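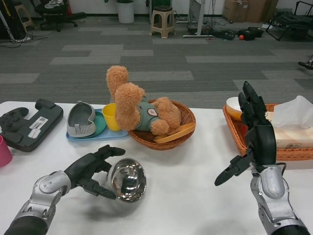

Fourth contents inventory, revised method

The move from Hekport to Cumside is done, and the inventory I kept for it has now been through a packing, a removal, an unpacking and one small insurance claim. I have written up earlier versions of this list on the blog. Most of what I said about categories in the last one was wrong, so treat this post as replacing it.

The final list had 147 lines. A line is whatever I would replace in a single purchase: a dinner set is one line, a stand mixer is one line, and the mixer's attachments share a line with it unless they were bought separately. Under the old method every fork had a row. That took three evenings and I never consulted it.

Columns

I used to have eleven columns and now have six: line number, plain name, room, carton number, replacement value, and proof. Purchase date went into the proof column as free text. Condition was dropped. I had been writing "good" in every cell, and the policy pays new for old on general contents regardless of condition, subject to the limits in the schedule. If yours is an indemnity policy, keep the condition column and fill it in properly.

Replacement value is today's shelf price for the nearest current equivalent, in whole dollars, GST included. It is not what I paid. The stainless mixing bowls had nearly doubled since I bought them. The monitor had gone the other way. Delivery is left out of the cell and added as a single percentage at the bottom of the sheet.

Plain name means the word a stranger would use. "Bowl, stainless, large" sorts better than "large stainless bowl", and the noun comes first on every line. Baskets, cups and plates follow the same rule. Soft toys are one line per child, which caused an argument that I lost, and there are now three named lines for teddy bears with no value entered.

Carton numbering

Cartons were numbered in the order they were taped, with no room prefix. Prefixes looked sensible on paper (K for kitchen and so on), but a third of our cartons held things from more than one room and the prefix was wrong as soon as they were closed. Room of destination goes on the carton in marker, on two adjacent sides and never on the lid. Lids are invisible once stacked.

The number also goes on two adjacent sides. I printed the labels on Trerstead removable stock, 14 to a sheet. They held on cardboard and lifted at the corners on plastic tubs. For the tubs I ended up using packing tape over the top, which defeats the purpose of removable stock.

Weight limits: books in the small size only, filled to the top. Crockery in the medium size with the plates on edge. Anything I could not lift to waist height without adjusting my grip got split across two cartons and given two numbers.

The removal

Dehghan did the job with one truck and a crew of 2. I gave the lead, Bijan Kermani, a printed copy of the carton list, and he ticked numbers off at the tailgate at both ends. He asked for the list sorted by number with a wide left margin for the ticks. I had sorted it by room. I reprinted it while they were wrapping the lounge, and number order is now the default view in the sheet.

Loading finished at 11.40 am. The drive took longer than planned on account of roadworks south of Cumside, and the last carton was ticked off a little after five. Every number was present.

One item was damaged, a floor lamp with a cracked base. It was on the list with a receipt attached, and the transit cover paid the replacement figure less the excess. The form wanted the line description, the value and the proof, in that order, so I have moved those columns next to each other.

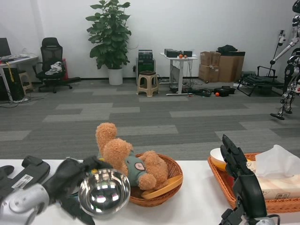

Proof files

Proof is a PDF receipt where I have one. Where I don't, it is a bank statement line, a serial number, or the model plate. File names begin with the line number padded to three digits, then the plain name. No dates go in the file name. The folder is flat, with no subfolders, and is copied to a drive at my sister's place in addition to the usual cloud backup.

Receipts on thermal paper were scanned at 300 dpi in greyscale. Several from the Hekport years had already faded past reading, and I substituted statement lines for those. A scan in colour did not recover anything that greyscale missed.

Lines without any proof at all came to 14, nearly all gifts or inherited. I have left the cell reading "none" so that a blank always means I haven't looked yet.

Still to do

The shed is not on the list. Garden tools went over in the trailer across several trips and were never given carton numbers, so they will need a separate range starting at 500.

The sum insured was set before I updated the replacement values and is now too low. I have asked for a revised quote.

The sheet template is on the downloads page. The percentage cell at the bottom is locked in the older copy; if you have that one, get the newer one.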